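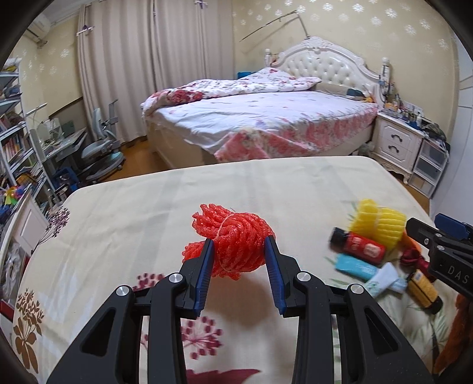 3.2 Verschleiß und Haushaltspraxis: Was die Tagebuchdaten hergeben

Die Forschung zur Körperpflege im Haushalt hat sich lange mit Verkaufszahlen begnügt. Wer wissen wollte, wie oft ein Badeschwamm ersetzt wird, teilte die abgesetzten Stückzahlen durch die Zahl der Haushalte und nannte das Ergebnis eine Nutzungsdauer. Gegen dieses Vorgehen haben Skyrme und Hartono bereits im ersten Projektbericht Einwände erhoben, denen wir uns hier anschließen, wenn auch mit Vorbehalten gegenüber ihrer eigenen Lösung. Schon der Gegenstand ist schlecht abgegrenzt. Unter »Netzware« fassen die Hersteller Dinge zusammen, deren Abnutzung kaum vergleichbar sein dürfte. Gedrehte, glänzende Netzstränge, wie sie das rote Bündel in Abbildung 3 zeigt, laufen an einer Seite in lose Schlaufen aus, und an solchen Enden lässt sich ein Verschleißbegriff, der für geschlossene Schwammkörper entwickelt wurde, nur mit Mühe anlegen. Ist eine ausgefächerte Schlaufe ein Schaden oder gehört sie zur Form? Das Kodierbuch schweigt dazu.

Abbildung 3: Rote Netzware mit schmalem hellem Band.

Die Tagebuchstudie, auf die sich dieser Abschnitt stützt, wurde in Hullum und Drastari durchgeführt. 78 Haushalte führten ein Heft, in dem jeder Austausch eines Pflegeutensils samt Anlass eingetragen werden sollte. Nach Bereinigung lagen nahezu 4.000 Einträge vor. Das klingt nach einer soliden Grundlage, und in der Literatur wird der Datensatz inzwischen auch so behandelt. Wir halten das für voreilig. Ein erheblicher Teil der Einträge betrifft Gegenstände, die mit der Fragestellung nichts zu tun haben (Zahnbürsten, Rasierklingen, in einem Heft sogar Geschirrtücher), und die Anlässe wurden in freiem Text notiert. Was »war halt fällig« bedeutet, kann eine Kodiererin nur vermuten.

Harahap und Harahap haben vorgeschlagen, die freien Angaben in zwei Klassen zu zerlegen: materielle Anlässe (Risse, Geruch, Verfärbung) und soziale Anlässe (Besuch, Umzug, Frühjahrsputz). Die Trennung ist einleuchtend, solange man keine Einträge liest. Eine Teilnehmerin aus Hullum ersetzt im Dezember alle Schwämme, weil die Schwiegereltern kommen und der alte »so nicht mehr hängen bleiben kann«. Der Zustand des Materials und der Blick der Gäste sind in diesem Satz nicht auseinanderzuhalten. Im Kodierprotokoll steht der Fall unter »sozial«, eine Begründung fehlt. Bei der Nachkodierung durch eine zweite Person wechselten 17 vergleichbare Fälle die Klasse, und zwar in beide Richtungen.

Hinzu kommt eine Schwierigkeit, die im Projektbericht nur in einer Fußnote auftaucht. Das Führen eines Heftes verändert vermutlich das Verhalten, das es festhalten soll. Mehrere Haushalte vermerkten in den ersten Wochen auffallend viele Neuanschaffungen, danach wurden die Einträge seltener. Melati Hartono deutet dies als Erschöpfung eines Nachholbedarfs. Ebenso gut könnte die Schreiblust nachgelassen haben. Die vorhandenen Daten erlauben keine Entscheidung zwischen beiden Lesarten, und ein Abgleich mit Kassenbelegen, der weitergeholfen hätte, war nicht vorgesehen.

Skeptisch sind wir schließlich gegenüber dem Versuch, aus den Tagebüchern Hygieneempfehlungen abzuleiten. Der Ratgeber der Handelskette Lumenta nennt feste Fristen für den Austausch von Netz- und Naturschwämmen und beruft sich dabei pauschal auf die Studie. Eine Keimbelastung wurde jedoch zu keinem Zeitpunkt gemessen. Auch die Trocknung zwischen zwei Benutzungen, die in der mikrobiologischen Diskussion eine wesentliche Rolle spielt, war nicht Teil des Erhebungsbogens. Dass die Firma Joltura ihre eigenen Fristen inzwischen denen des Ratgebers angeglichen hat, macht diese nicht besser belegt. Es zeigt allenfalls, wie rasch eine Zahl im Umlauf ist, deren Herkunft sich nicht mehr prüfen lässt.

Für die folgende Auswertung verwenden wir die Tagebücher daher in engen Grenzen. Die Einträge gelten uns als Äußerungen darüber, wie Haushalte einen Austausch rechtfertigen. Aussagen über die tatsächliche Lebensdauer der Gegenstände treffen wir nicht. Einträge ohne Anlass bleiben im Korpus, werden aber gesondert geführt. Die Einteilung nach Harahap und Harahap behalten wir der Vergleichbarkeit halber bei, ergänzt um eine dritte Klasse für Mischfälle, deren Umfang wir in Abschnitt 3.3 offenlegen. Cempaka Hartono hat gegen diese Klasse eingewandt, sie verschiebe das Zuordnungsproblem lediglich. Der Einwand trifft zu, und wir haben ihn bislang nicht ausräumen können.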